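Saturday breakfast nook: lavender and light blue on a white table, too much?
posted in Table & Kitchen

Sosard
I finally have a white table and I'm so happy with it! I want to set out things with color every Saturday and leave them there all day. So far I have a lavender plate, a light blue mug, and two orange things so it doesn't go too pastel. My budget is 80 dollars for the rest. Do I add a third orange piece or stop there?

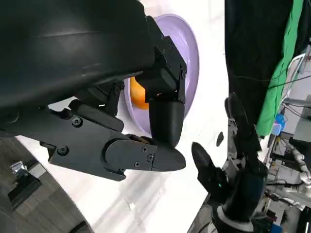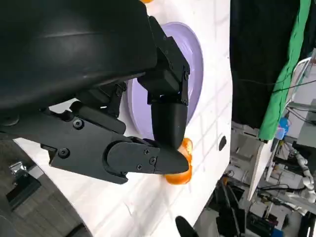
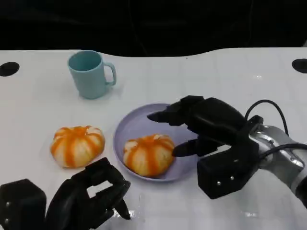
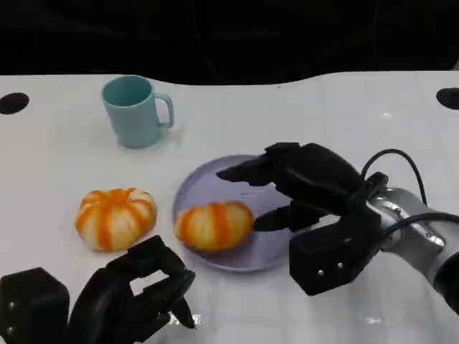 Orange with lavender on white, and the light blue mug in the last two.

Protonden
Stop there, it's lovely!! Orange next to pale purple is one of my favorite pairs, and it pops because there's only a little of it. I'd spend the money on napkins (cream, maybe, to go with the pale stripes on those round orange pieces in the last two) and keep the mug toward the back like you have it. I did a white table with lilac plates for 8 people in August and put out 7 different oranges and yellows. Way too busy, I took most of them off before lunch.

Flulberg
Get a second mug. You'll have company.

Sosard
Cream napkins, yes! And 2 mugs then, same blue if the store still has it.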